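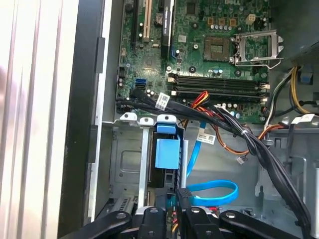
Week 2: Getting to know the motherboard

OK, so last time we got as far as taking the side off the case, and a few of you (hi, Abhishek!) wanted to dive straight in with a screwdriver. Hold that thought! I'd like everyone to be able to find their way around a board first.

Start with the CPU socket. The bracket is up and there's no processor in it, so you get a good look at those tiny gold contact pins. Please don't touch them. I bent 2 on my own first build and spent a whole evening with a sewing needle and a magnifier, and I never did get it to boot.

Memory is next. Four black slots in two pairs, with white latches at the ends. Which slots to fill first depends on the board, so look it up in the manual before you push anything in.

The round silver thing up between the expansion slots is a coin-cell battery. It keeps the clock and the setup settings alive while the machine is unplugged. If your old PC at home keeps forgetting what year it is, I'd start there.

The blue ports are SATA, for drives. And the cables... well, you'll be moving that thick black bundle out of the way a lot, because it runs right over the memory area. Move it gently and don't yank on the connectors.

For next time: read page 19 of the Skulla packet and sketch a board from memory. Messy is fine, mine always are! Questions go to me or Raymonde.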